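Vedberg folding table review: a pale top, plain legs and a few compromises

Household > Tables and desks

Price paid: 42 pounds
Rating: 3.5 out of 5

The Vedberg is a light-coloured folding table sold for occasional use: crafts, overflow seating, a bit of desk work. I bought mine in September to replace a Biltis of the same type, whose leg lock had worn to the point where it opened under load. The two are close in price and almost identical in dimensions, so most of this review is a comparison between them.

Dimensions and setting up

The top stands 700 mm from the floor on my tape. The Biltis was slightly higher. The difference matters if you use a standard dining chair with arms, as the Vedberg leaves less clearance and mine will not slide fully under. There is no height adjustment.

Unfolding takes under a minute. Each leg frame swings out and is held by a sliding collar. The collars were stiff for the first week and needed two hands. They have since eased, and a little dry lubricant on the pivot did no harm. Folding it away is the reverse, except that the second frame has to go down after the first or the collars foul each other. The leaflet does not mention this.

Surface

The colour is sold as white. In daylight it is a pale white, and under cool lamps it takes on a faint blue cast. Next to a cream wall this is noticeable. For sorting small parts it works well. Dark screws and offcuts of wire are easy to find against it, and shiny scraps such as foil show up clearly enough to be cleared before they get under a workpiece.

Cleaning is straightforward. Tea wiped off after an hour left no mark. Permanent marker came off with surgical spirit, though a dull patch remained where I had rubbed hardest. Felt pen and pencil both lift with a damp cloth. I would not put a hot pan on it, and the leaflet advises against it.

Stability

With both collars engaged there is a small amount of movement along the long axis, felt mostly when writing quickly or using a rubber. Across the short axis it is firm. Leaning on one end with a forearm produces a slight dip, which recovers at once. The Biltis was better here when new and a good deal worse after a year.

The feet have push-on caps. One came off when I dragged the table over a door threshold. Spares can be ordered from Rebane, the shop I bought it from, and arrived in a plain envelope under part number 388. They fit more tightly than the originals.
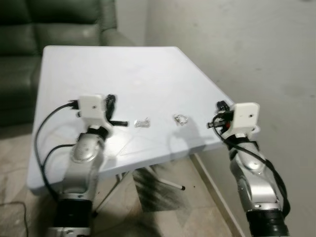
The Vedberg tabletop with a crumpled piece of foil on it, between two robot arms.

Storage

Folded, it goes behind a door or under a bed. There is no carrying handle. The edge can be gripped from beneath, but it is narrow, and carrying the table upstairs one-handed is awkward. Farkunov make a strap that fits tables of this size, which solves the problem at extra cost.

For: easy to wipe down, good contrast for small work, spares available.

Against: no height adjustment, no handle, some sway lengthways, stiff collars at first.

Suitable for hobby work and light daily use. For a sewing machine or anything else that vibrates, I would look for a table with cross-braced legs.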